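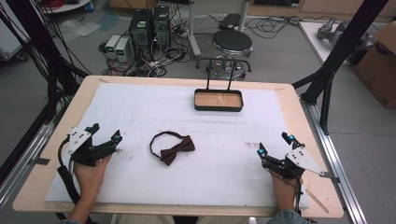
Stop three: the gripper bench at Lastar

After 70 minutes of slides, Stefaniia Pylypenko let us touch something. Lastar is comparing hand-held grippers, and the pair on offer were black, two-fingered, with teal-blue pads and a cable each. The task was to pick up a bow tie and put it in the little tray. I have dressed for weddings faster.

The bow gives you something to pinch. The strap lies flat on the foam board and has no interest in your career. My right hand got the hang of it before my left, which kept closing on air.

Pylypenko wants 1000 tries per fingertip before she'll name a favorite. The Vlček pads come next. I liked the teal ones, on a sample of four, two of them drops.

Coffee was at 3, down the hall.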